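Chapter 7
From Demonstration to Policy

The previous chapters treated a grasp as something we plan: find the object, fit a pose to it, check the approach for collisions, close the fingers. This works well when the object is known and the sensors report its shape correctly. It works poorly when either condition fails, and in packing and sorting tasks one of them often does.

Clear plastic is the standard difficult case. A depth camera returns holes or false surfaces where a bin wall should be, and the planner then treats solid plastic as free space. In the Fasley tests introduced in Chapter 3, we ran 700 planned picks of small boxes from transparent bins, and 604 finished without a collision. Most of the failures were contacts between a finger and the near wall. Better filtering of the depth data helped a little, but it did not remove the problem.

In this chapter we take a different route. A person performs the task with a hand-held gripper that carries its own camera, and the software learns a mapping from recent images to the next short run of gripper motions. No model of the bin is built. The wall matters only so far as it changes what the camera sees and what the person does in response.
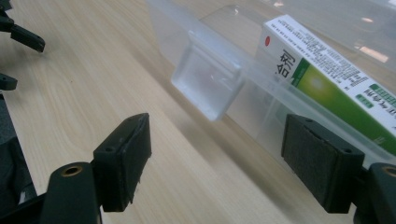

The method moves much of the effort from planning into data handling. Three questions have to be settled before any training starts. The first is timing: images and gripper poses are recorded at different rates and must be brought onto one clock. The second is the frame in which actions are expressed. We use poses relative to the current gripper position, so that a recording made at one table can be used at another. The third is the gripper width, which must be measured in the same units on the hand-held tool and on the robot.

Section 7.1 describes the recording format used by Zidton, the small Python library that accompanies this book. Section 7.2 deals with clock alignment and dropped images. Section 7.3 covers relative actions, and Section 7.4 trains a first policy on a set of 3000 recordings. Section 7.5 looks at the Ngcobo controller, which sits between the policy and the arm and limits speed and contact force.

Readers who skipped Chapter 4 should review the material on rigid transforms before starting Section 7.3. The exercises assume a working installation of Zidton and enough disk space for the full set of recordings.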